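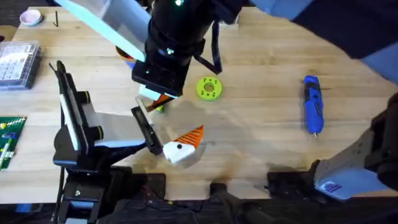

2 min read

September, evening. Third attempt at the rye at 500 g of flour. The first two were too wet in the middle, and I have stopped blaming the oven at Trillcombe.

Changes from last time: water down by 30 g, starter fed in the morning instead of the night before, salt unchanged. The flour is from Drelow again, a new sack, and it feels coarser between the fingers than the last one. I did not sieve it. Mixed by hand until no dry patches were left, then covered it and left it on the shelf above the radiator.

The surface had domed by lunchtime and showed small holes near the rim. I took that as ready. The older notes say to wait until the dome goes flat, but those notes were made in a warmer kitchen and I no longer trust the times in them. 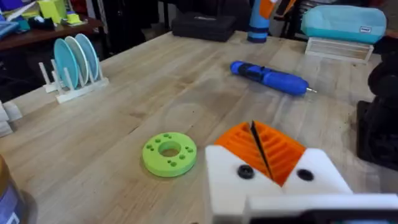

Raelene Hoani thinks I am shaping too late and that the holes should be a warning, by which point rye has little left to give in the oven. She would go in a full hour earlier and accept a tighter crumb. I wrote this in the margin of the recipe and will test it on the next loaf, with nothing else changed.

Baked in the long tin, lid on for the first part, lid off for the rest. The crust came out dark on one side again. Turning the tin halfway made little difference, so the next thing to check is the shelf height. I have been using the second slot from the bottom since moving here, out of habit.

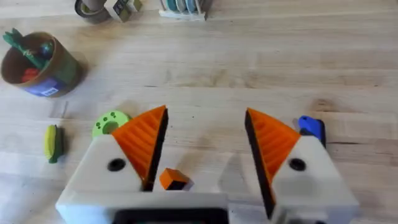

The loaf is now wrapped in a cloth and must not be cut before tomorrow evening. Last time I cut it warm and the knife came out gummy, which told me nothing about whether it was baked through. Thermometer in the center read fine on that one too, so the reading alone is not enough.
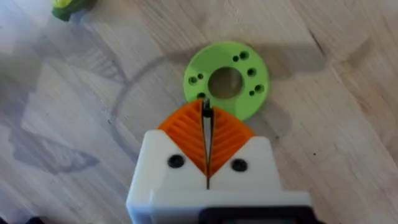 Scoring still needs work. The cuts I made down the top were shallow and closed up before the tin went in. I want one straight line along the middle with slanted cuts running off it on both sides, like the ribs on those two orange fingers, which angle out and down from the seam between them. It needs a drier surface than I have had so far, so dust first, then cut. Razor blade, fresh.

To buy: blades, parchment, a small bag of the Quintana flour for comparison. Ask Aldo Greco what he sets his lower element to. Starter fed again at nine and put in the fridge.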